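Relatório de projeto: dois braços e uma bancada
Trabalho final da disciplina Automação e Sociedade
Versão entregue em outubro

Apresentação

Quando escolhemos o tema, a ideia era falar de fábricas grandes, daquelas com esteiras compridas e grades amarelas em volta das máquinas. Acabamos num lugar bem menor e, para nós, bem mais interessante: a Buvance, uma oficina que monta kits escolares e brinquedos educativos e que atende escolas da região inteira. São 22 pessoas trabalhando ali, contando o escritório, e todas nos receberam com café e uma paciência enorme para as nossas perguntas (que foram muitas, e algumas repetidas!).

A oficina está testando uma estação com dois braços robóticos para tarefas miúdas de bancada: abrir um estojo, pegar uma peça, guardar, fechar. O projeto interno se chama Clidunar, e o software que registra as tentativas é o Lulon. Nossa pergunta era simples de escrever e difícil de responder: o que muda no dia de quem já fazia esse serviço com as mãos?

Como trabalhamos

Fizemos três visitas, sempre no turno da manhã, e ficamos boa parte do tempo sentados num canto, anotando. Conversamos com as pessoas da montagem, com a equipe técnica e com a coordenação da produção. Combinamos desde o começo que não usaríamos nomes no relatório, e achamos que isso ajudou as conversas a ficarem mais soltas. Também lemos os registros do Lulon que nos deixaram consultar, embora boa parte deles só faça sentido para quem convive com o sistema.

A bancada

A estação fica numa mesa clara, com outra mesa encostada atrás, onde vão parar as coisas que esperam a vez: brinquedo de encaixe, bloco de espuma, garrafa, um pouco de tudo. Uma montadora nos disse que parecia a mesa da casa dela em véspera de aniversário, e ficamos com essa imagem na cabeça até o fim do semestre. Nas fotos, a garra segurando um bloco escuro com fita azul e, depois, os dois braços junto ao estojo branco aberto.

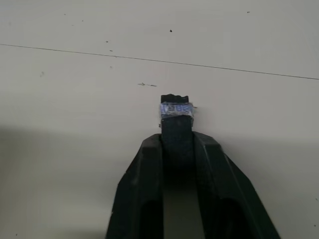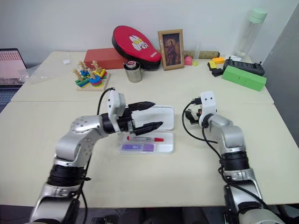 O que muda para as pessoas

A primeira mudança é no ritmo. Na montagem manual, cada pessoa tem o seu jeito: tem quem abra todos os estojos antes e só depois distribua o conteúdo, tem quem faça um por um conversando com a vizinha. Ao lado da estação esse jeito próprio precisa ser explicado, e explicar um gesto que a gente faz há anos sem pensar é bem mais cansativo do que parece. Ouvimos isso de mais de uma pessoa, com palavras diferentes e o mesmo suspiro.

A segunda é no próprio serviço. Três montadoras passaram a dividir o turno entre a linha e a estação, onde arrumam os objetos, acompanham as tentativas e anotam o que saiu errado. Elas gostam da parte de descobrir por que uma peça escapou, e gostam bem menos de preencher as fichas. Uma delas comentou que antes voltava para casa com dor no punho e agora volta com dor nas costas, de tanto se inclinar para olhar. Levamos isso à coordenação, que prometeu uma cadeira mais alta; na última visita ela ainda não tinha chegado.

A terceira é mais delicada, e demoramos para ter coragem de perguntar. Há receio de perder o emprego, sim. A meta do Clidunar é chegar a 2.000 tentativas registradas antes de qualquer decisão sobre a linha, e esse número circula pelo refeitório com um peso que talvez a equipe técnica não perceba. A coordenação afirma que não pretende reduzir o quadro. Acreditamos na sinceridade de quem nos disse isso, mas não vimos nada por escrito, e as pessoas da montagem também não.

O caso Phùng

Vale contar um pouco da caixa Phùng, como chamam por lá um modelo de embalagem com tampa de pressão que sempre deu trabalho. Quem monta sabe que é preciso apoiar o polegar num cantinho certo, e esse saber não estava em manual nenhum. Foi uma funcionária antiga da linha que mostrou o truque à equipe técnica, e o procedimento foi reescrito a partir dela. Perguntamos se ela tinha recebido algum crédito ou adicional por isso. Ela riu e disse que ganhou um bolo, que aliás estava muito bom.

Recomendações

Sugerimos à Buvance que o tempo gasto na estação conte como formação e apareça no registro de cada funcionária. Sugerimos também que alguém da montagem participe das reuniões do Clidunar, com voz nas decisões, e que o compromisso sobre os empregos seja posto no papel e afixado no refeitório, onde todo mundo passa.

Limites do trabalho

Só vimos o turno da manhã, e o pessoal da tarde talvez contasse outra história. Também ficamos próximos demais de algumas pessoas para fingir distância, e preferimos deixar isso dito. O roteiro das entrevistas segue em anexo, com as perguntas que cortamos marcadas à margem.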